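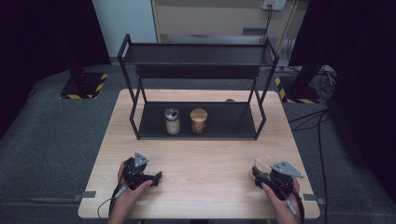

Brown sugar turns to a brick, again
Posted by tsalem_kitchen in Pantry and Storage

Hello all. I moved to a unit near the coast in April and since then I cannot keep brown sugar soft. I buy it, I put it in a jar the same evening, and after 2 weeks I need a knife to get it out. White sugar and salt are fine. My mother kept hers in a paper bag in the cupboard for months and it never gave her problems, but she lived in a very humid place.

I have tried a slice of bread (it went mouldy) and a piece of apple (the sugar tasted of apple). Is it the jar, or is it me?
Tarek Salem

Reply from pegandpudding
It's the lid. Wooden lids look lovely but if the silicone ring is loose they breathe. Put your brown sugar in something with a proper screw top and see how you go.

Reply from Fondon
Disagree with peg. I have had wooden lids for 8 years and my sugar is soft as anything. You want a terracotta disc. Soak it for 20 minutes, pat it dry, pop it on top of the sugar. Re-soak when it feels light.

Reply from pegandpudding
Then your rings are better than mine were, Fondon. I paid $179 for a matching set and half of them let the ants in.

Reply from tsalem_kitchen
Thank you both. I pressed the ring with my finger and on one side it does not touch the glass, so maybe peg is correct. But I like the idea of the disc also. Do I put it with the flat side down? And how much sugar can one disc manage? I have around a kilo.

Reply from Fondon
Either side. One disc is plenty for a kilo.

Reply from Grillance
Freezer. Zip bag, squeeze the air out, done. Take it out the night before you bake.

Reply from tsalem_kitchen
My freezer is very small and it is full of bread, so this is not for me – but I can see that it works.

Reply from yanez_m
Has anyone said where the jars live? Ours used to be on a shelf beside the oven and everything in them dried out or clumped. Moved them across the room and the trouble stopped.

Reply from pegandpudding
Good point. Also, to save the brick you have now: put 300 grams in a bowl, damp paper towel over the top, plate over that, leave overnight. Don't microwave it unless you are using it straight away, it sets harder than before.

Reply from Fondon
I microwave mine all the time. Twenty seconds. Never had an issue.

Reply from tsalem_kitchen
I did the paper towel last night and this morning the sugar was soft enough for my porridge. I ordered two discs and I will look for a new ring in the Radow shop, if they sell them separately. Does anybody know the usual colour code for the sizes, or do I have to measure the neck?

Reply from yanez_m
Measure the neck. Inside edge, in millimetres.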